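Boltadora soft finger set

Curved, tapered fingers for parallel grippers, in matte dark grey with a blunt tip. Sold in packs of 2, opening up to 165 mm. They bend round awkward things and forgive bad aim - ours mostly.

Nusrat Kazmi ran them against the stiff Cozma jaws on our Usbridge bench, using the wrist camera view below. The fingertip stays in shot at the bottom, handy for lining up on a rim like that of the pale panel on the right. The view also shows every speck on the table, so buy a cloth.

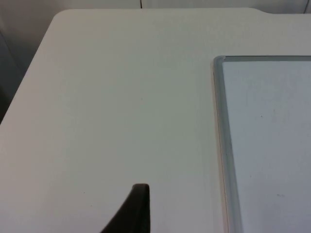

What we'd pick

Boltadora for fruit, cups and anything with a temper. Cozma for square metal parts, which have none. Spare tips ship in 10 days.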